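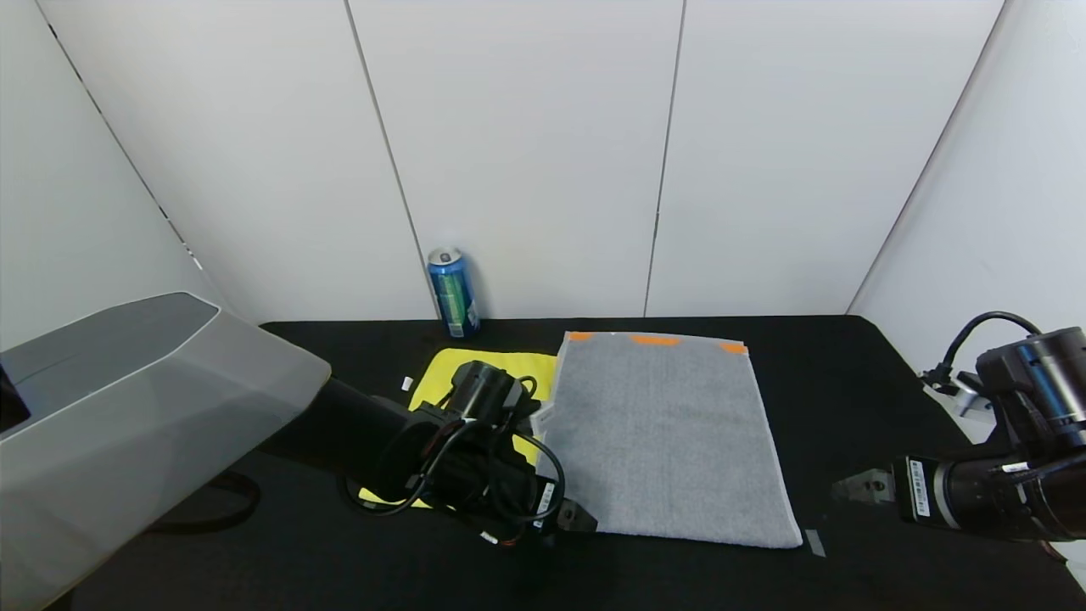
Figure 6.1 Drink can and yellow microfiber towel on a black tabletop.

Chapter 6
Who Paid for the Game? Scholarships and the Stories Colleges Tell

Key terms: athletic scholarship, booster, walk-on, student fee, institutional history

Most colleges with an old sports program have a page about it somewhere. The page usually has a founding season, a great coach, a hard decade and a comeback. It may also have a paragraph on the first athletic scholarships, and that paragraph is nearly always written as good news. A young person who could not have paid for college was given the chance to attend, played well, and graduated. The college is pleased with itself.

Some of this is true some of the time. The trouble for a student of the subject is that the college wrote it, and the college is the party with the most to gain from our believing it. This chapter looks at how athletic scholarships came to a small school, who paid for them, and how far the usual account holds up when it is set beside the paperwork.

A Case to Begin With

Drakberg College was a teacher training school before it was anything else, and it played football for decades without giving a player a cent. So the college history says. The student paper, the Drakberg Lantern, tells it differently. In its pages we find players with campus jobs that seem to have involved very little work. One man was paid to wind a clock in Lungu Hall. A letter to the editor, printed one December, asks whether the clock was electric. The paper ran no reply.

When the trustees did approve athletic scholarships, they approved 2. The minutes give the vote and the amount, $600 a year for each award, and say the money would come from "friends of the college." The official history repeats that phrase and moves on. It should not have. The bursar's ledger for the same year shows a new line in the student fee, and the total raised by that line comes close to the cost of the awards. The friends of the college may well have given something. If they did, the ledger does not show it.

It is fair to ask whether this matters. The sums were small even then. But the fee was charged to every student, including women, who had no varsity teams and could not receive either award. A student who cleaned tables in the dining hall to stay enrolled was helping to send a halfback to class for free, and she was not asked.
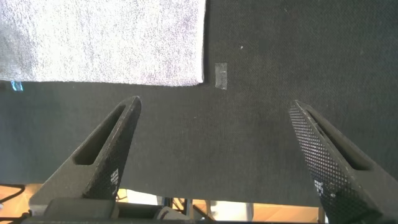
Figure 6.2 White terry-cloth towel on dark gray fabric.

What Attendance Figures Can and Cannot Show

Supporters of the new awards said they would pay for themselves at the gate. The athletic office reported a crowd of 1,000 at the first home game against Kurnine State, and later writers have leaned on that figure as proof. Be careful with it. It is a round number. It was given out by the office that wanted the awards continued. No ticket receipts survive for that game, and the ground was open on one side, where people could stand and watch without buying anything.

A larger crowd, even a real one, would not settle the question either. Kurnine was the old rival and drew well in any year. To know whether scholarships brought people in, we would need several seasons of receipts from before and after the change, and we would need to know what else changed. At Drakberg the road to town was paved in that same period - a dull fact, but one that may have filled more seats than the halfback did.

Later Retellings

The story has been cleaned up more than once. The Jikex Fund, which now raises money for the college's teams, puts a short version in its brochures in which the awards are said to have "opened the doors of Drakberg to all." Two awards, both for men, both for football, opened the doors to 2 people. Whatever good they did for those students, and it may have been a great deal, the claim is much bigger than the evidence.

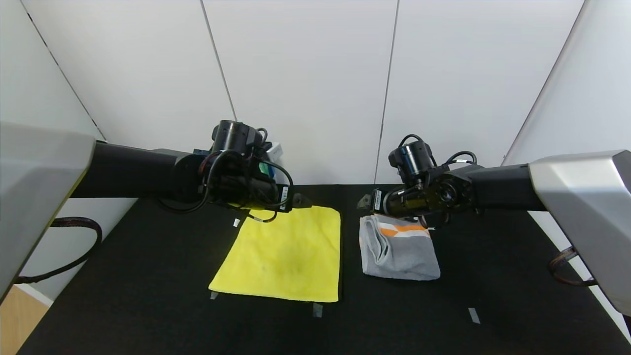

Figure 6.3 Robotic arms over a black tabletop with a yellow microfiber towel.

Before You Read On

Section 6.1 reprints the trustees' minutes and the matching page of the ledger. Read the ledger first. Write down what you think the fee was for, then read the minutes and see whether you change your mind. Section 6.2 takes up the walk-ons, who left few records and have mostly been left out of the official account.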